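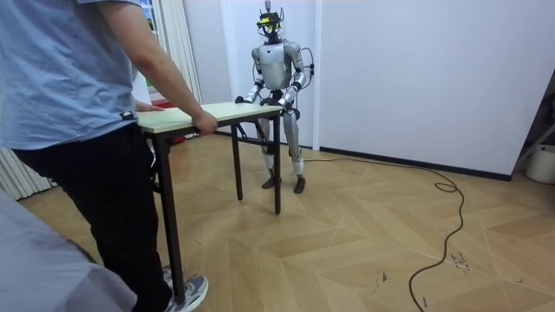 A person and a humanoid robot, each with a grip on the same folding table.

How Do You Shop for a Robot?

Have you ever saved up for something really big? A bike, maybe, or a game console? Then you already know the first rule of buying a robot: look at ALL the costs before you empty the piggy bank!

I help plan what gets bought for a workshop called Likdale, where people and robots practice doing everyday jobs together. Kids who visit always ask me the same thing. "How much does a robot cost?" And I always give the same annoying answer, which is "How much does a robot cost to do WHAT?"

Start with the job

Let's say the job is moving a table. Easy, right? You grab one end, your friend grabs the other, and off you go. But think about what your body is doing. Your hands squeeze. Your arms hold the table up. Your feet step without tripping, and your eyes check that you're not about to squash your friend against the wall (please don't).

A robot needs a part for each of those things. It needs hands that can hold an edge, elbows that bend, sensors so it can tell what's in front of it, and some way of getting across the floor. The robot at the top of this page has two legs with knees and two flat feet. Other robots roll on wheels. Wheels are usually simpler and cheaper, but they're not much fun on stairs!

So before I look at a single price, I write down the job. Then I write down the room. How wide are the doors? Is the floor smooth? Are there steps?

The price tag is only the beginning

This is my favorite part, because it's like a treasure hunt, only you're hunting for things that cost money. When I planned our last big purchase I called it Project Drestia (every project gets a silly name from me), and I made a list of extras. Spare hands, because fingers and grippers wear out. Batteries and chargers. Cables, and a safe way to keep people from tripping over them. Training for the grown-ups. Somebody to fix it.

The spare hands came to 1,600 dollars. Yes, just the hands! The training was 3,000 dollars, and I nearly fell off my chair, but a big machine moving next to people has to be used properly, so training stayed on the list.

Not everything is expensive, though. A folding table is a great thing for a robot to practice with. It's light, it has edges to hold, and if it gets a scratch no one cries. We bought ours from a secondhand shop, Naten, for 33 dollars. Best money I ever spent.

Buy it, rent it or wait?

You don't always have to buy. A company called Tiongson rents out machines by the month, so you can try one first. Renting is good if you only need a robot for a short time, or if you're not sure it can do your job. If you'll use it for years and years, buying might work out cheaper. You have to do the math both ways.

Let's try some! Pretend renting a small robot costs 400 dollars a month, and buying the same one costs 1,600 dollars. Divide 1,600 by 400 and you get 4. After 4 months of renting, you've spent as much as the robot costs to buy. If your job takes two months, rent. If it takes a year, buying looks pretty good (but don't forget the repairs).

And sometimes I wait. I hate waiting! But if two people can move the table just fine, maybe the money should go to something else this year.

Now you try

Pick a chore at home and plan a robot for it. Draw the robot, then write your list next to it: what it has to hold, how it moves around, what spare parts it needs, where it charges. Put a made-up price beside each thing and add them up. Then ask a grown-up what they'd cross off. Mine was a sock-matching robot, and it went over budget before I'd even drawn the arms.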